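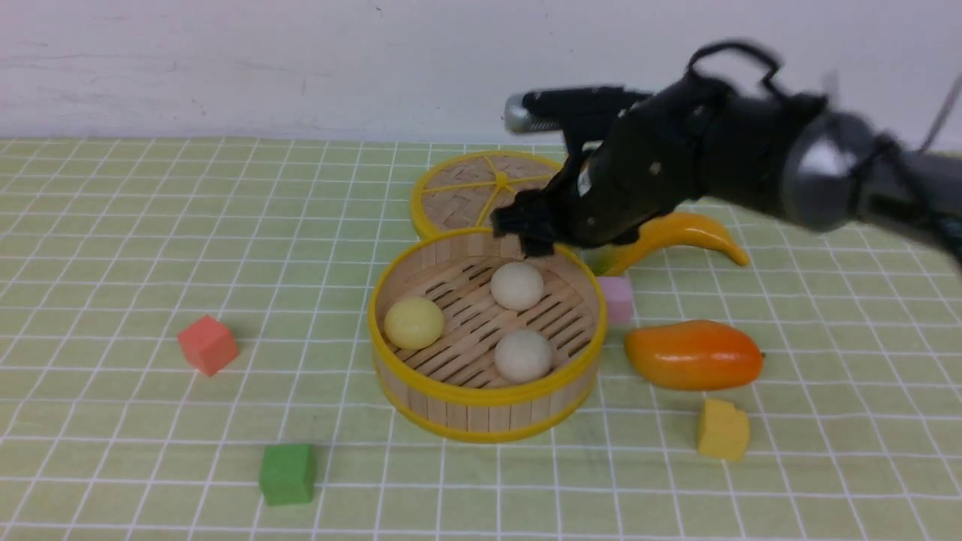

Trenine wants a second robot arm, and the bill for the first is still being argued over. The training kitchen's equipment request for next year went out to staff in June and runs to 17 pages, four of which are about a bracket.

The centre, on the Dukthorpe estate, teaches catering staff and has lately taken an interest in whether a machine can be trusted with a dumpling. For the time being the dumplings are balls, the fruit is toy fruit and the work is moving one thing at a time in or out of a bamboo steamer. The steamer is the cheapest item on the request and the only one that has drawn no questions.

The arm itself was bought last year on a quote that looked very reasonable until it was read to the end. Fingertips, cables, mounting plate and the yearly software licence were all listed separately, in the manner of a budget airline. Kosero, the supplier, has now offered a three-year service plan at 368 pounds a month, with the first two months free and a callout charge of 800 pounds for anyone who would rather take their chances.

Roxana Tănase, who put the request together, has asked for the plan, a spare set of fingertips and a second arm of the same model. Her case is that one arm means one trainee working and the rest watching, and that the watching is not going well. She would also like a table that does not wobble, though this has been moved to the furniture budget, where it may be some time.

A rival bid from Căpraru came in lower on the arm and higher on everything attached to it. It also came with 49 days' delivery and a free tote bag – the bag has already arrived.

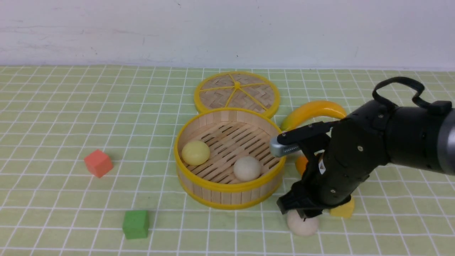 Usha Mathew would rather the centre waited. Spend a year with the arm you've got, she told the planning meeting, write down every hour it's in use and every hour it's waiting for a part, and then come back and ask for another. She added that she had sat through the same talk about the combi oven, and that the combi oven now holds baking trays.

Tănase has agreed to keep a log, starting straight away, but wants the service plan signed whatever it says. The two of them have settled on a single sheet of paper taped beside the arm, with a column for hours and a column for excuses.

A decision on the second arm has been put off until the autumn. Kosero says its price will hold until then, apart from the cables.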